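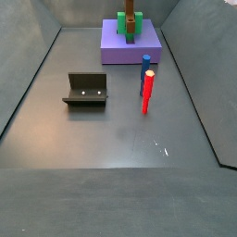
Notebooks > Workshop > Block sets > Hodero
Entries Drawings Parts list Search

January, Hodero set, second round of fits

Started 9:20. Carried on from where Itziar left her notes on the purple base. She had the slot marked as tight at the back and fine at the front. I get the same. The gauge strip drops in at the front end with no push and stops before it reaches the back. I ran it four times and turned it around once to see if the strip was the problem. It isn't.

Base length: drawing says 155. Mine comes out at 152 with the calipers, and Itziar has 152 too, on a different pair. So the part is short and the drawing is what we both thought it was. Vinh Đoàn's copy of the drawing says 155 as well, so there's no old revision floating around. I think the file got scaled when it went through Lambert for the second batch. Everything from that batch should be checked for the same thing before anyone sands it.

If it was scaled, the slot went with it. That would account for a slot that's a little narrow, but not for one that is narrower at the back than at the front. Two separate problems, probably. Writing them down separately:

a) overall size, 152 against 155
b) slot narrows toward the back

For (b) I scraped the back end lightly with the flat scraper and tried the green piece again. It goes down now with thumb pressure. Before scraping it needed a tap. I'd like it to go in without pressure at all, because the whole point of the set is that you can take it apart again with one hand. Stopped scraping there, since it's easy to take off too much and I only have one good base.

Order of assembly, because it keeps coming up: green into purple first, then the brown collar, then the brown bar down through the middle. Doing the bar early makes the green harder to seat straight. Itziar Manzano prefers to put the collar on the bar on the bench and lower them together. That works too but the collar slides. Leave it as either way in the instructions.

The hex blocks are fine. I had one doubt about the edges on the blue one and it was dust. They stand up straight on the flat. No further work on those, they can be marked done in the parts list.

Bracket: both holes in the base plate are clean, no burr on top. Underside of the left hole had a burr, which I took off with the countersink by hand. The lip at the front is still a nuisance when you stack brackets in the drawer, but it's on the drawing so it stays.

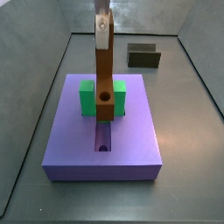 The brown bar is the part I'm least happy with. It's the one that has to be right for length, straightness and the hole, and so far each one we've made has had something off in one of the three. Length on this one is good. Straightness is good against the steel rule on both wide faces. With the bar standing up between the two green blocks, its hole comes near the bottom and faces front, toward the open part of the slot, and that is the way it should go in. The other small round hole is the one in the slot of the base, close to the front end. Vinh asked whether the two are meant to take the same pin. They are, according to the Raten sheet, but the sheet gives one diameter for both and a tolerance for only one of them. I tried the steel pin in the base and it went in. In the bar it goes halfway.

Didn't drill it out. I want to try it with the pin from the Flimon kit first, which has a small taper on the end and might be what the sheet assumes. If it needs drilling, do it from the front face with a scrap block clamped behind. The last bar chipped at the back when I drilled it with nothing behind it, and that's the one now holding the window open.

Surface: rubbed the bar down with 100 grit on the two narrow sides only. It was catching on the green on the way down. Better now. The wide faces I left alone. Don't use anything coarser than that on the green pieces, the color goes dull and you can't get it back.

Dimensions on the green pieces still to be checked against the drawing. I did height only. If they were scaled like the base, the gap between them will be tight for a full-size bar, and that would be another reason for the catching. So it's possible I've been sanding the wrong part. Measure the gap before touching the bar again.

Break at 12, back at 1.

Afternoon, short. Asked at Lambert whether they still have the original file for the base. They have it and will look at the scale setting. Up to 2 weeks for a new base if it has to be made again. I said to hold off until I've measured the green pieces, so we only send one order.

Itziar came by and tried the base with the green in it. She thinks the pressure needed now is acceptable. I still want it a bit looser. We'll both try it again tomorrow with cold hands, first thing, when the room hasn't warmed up.

To do:
- measure the gap and the widths on the green pieces, write them on the drawing in red
- Flimon pin in the bar hole and in the base hole
- check the rest of the Lambert batch for length
- deburr the spare brackets underneath, both holes
- ask Vinh for the Raten sheet with the second page, mine stops at page one

Calipers are back in the left drawer. Scraper needs sharpening, I put it on the stone side of the bench.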